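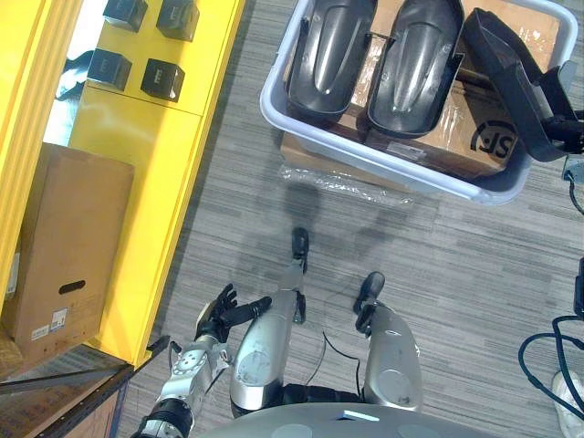
3.2 Storage of parts and packing material in the shared room

Filed under: Workplace Studies / Storage and Handling

Figure 4. White plastic tub with two black moulded covers lying on a wrapped cardboard box.

The second group of storage places we recorded were open tubs kept on the floor. We logged 107 storage places across the four rooms at Grakum, and 36 of them were tubs or trays without a lid. Staff used them for parts that were too long or too oddly shaped for the shelves.

The tub in Figure 4 is typical of this group. The two covers are long and curved, with a ridge down the middle, and they sit side by side on top of a box that is still partly in clear plastic. A padded strap with black buckles hangs over the rim. There is flat cardboard under the tub and a crumpled sheet of clear wrap on the carpet in front of it. We coded this as "mixed contents, packaging present".

Mixed contents mattered more than we expected. When Khamphan asked staff to fetch a named part, the median time was 55 seconds for tubs coded as mixed and much shorter for tubs holding one kind of part. Most of the extra time went to lifting things out and finding somewhere to put them down. Light covers on top of a box were easy to move - straps were not, as they caught on the rim or on whatever lay beside them.

Packaging was a separate problem. Staff told us they kept boxes in case a part had to be sent back, but few could say how long a box should stay. Tsoukalas proposed a limit of 5 weeks, which was tried in one room from August. Flat cardboard was allowed to remain under a tub if it protected the carpet. Clear wrap was to go out the same day.

We did not score the colour or make of cabinets and shelving, although staff often gave directions by them ("the tub across from the yellow cabinet"). These phrases were noted in the interview records and are taken up again in Section 4.1.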